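Sun 9 February

Bin picking, demonstration session on the KUKA cell. Continuing from the Clorton notes, same bin, same clamp position.

Started late. The master handle would not pair until I rebooted the Altov box twice. After the second reboot it came up on the old network profile, so the force feedback was off until I changed it back. Write the profile name on the label next time.

Plan for the day was teleoperated picks only, one object per demo, mixed items in the bin, no resets between picks unless something ended up flat against a wall. Hand guiding is postponed. With the arm over the bin there is no good place to hold it without blocking the overhead view, and the last batch of hand-guided runs had my forearm in most of them.

Settings: translation scaling at half, rotation one to one. I tried rotation at half as well and went back after a few picks. My wrist ran out of travel and I kept having to clutch in the middle of an approach, and every clutch leaves a flat spot in the trajectory. The Reinholz script trims those if they are at the start or end but not in the middle.

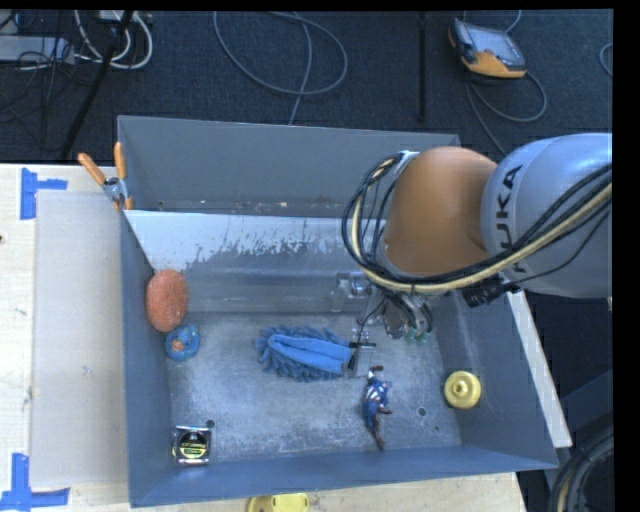
Soft things need a different approach from hard ones and I should have separated them in the log from the start. On the duster, the habit from hard objects is to come straight down and close. The fingers tend to slide over the strands and close on very little. Coming in low at one end and taking a fold of the cloth part is slower to drive but gives a cleaner demo. I am going to use that for all the duster picks so the set is consistent, and mark the early ones as "top approach".

The sponge is the awkward one when it leans on the wall. The sloped sides help a little, but the palm gets close to the rim before the fingers are low enough. Two soft stops from that. I have been nudging it toward the floor first and then picking. Open question whether the nudge should be part of the demo or cut. My feeling is keep it, with its own segment label, so we can drop it later if training goes badly.

Tape measure: grip across the case. Do not try for the round label face, the approach angle is wrong from this side. The action figure is fine by the middle, bad by an arm or a leg, as it swings on the way out and the tracker loses it.

Numbers. The set stood at 1157 demos this morning and is at 1218 now, counting only the ones marked good. Of the total, 856 have segment labels. I threw out 11 today, mostly clutch problems and the soft stops. One was a good pick that I forgot to end, so it has a long tail of me reading the screen. Could be trimmed by hand if anyone wants it.

Cable bundle on the wrist needs watching. If joint six is rotated far enough to line up with the short side of the bin, the loop goes tight. I put a soft limit on it in the teleop config only, so the autonomous runs do not have it yet – do not replay today's files near that limit without checking.

To do:
Copy the wrist limit to the replay config.
Ask Rosach if the spare finger pads are in stock.
Relabel the early duster picks.
Check the clock offset between handle and arm. It looked larger after the second reboot.

Files are on the shared drive under the usual folder, raw and trimmed kept apart. Handle is charging.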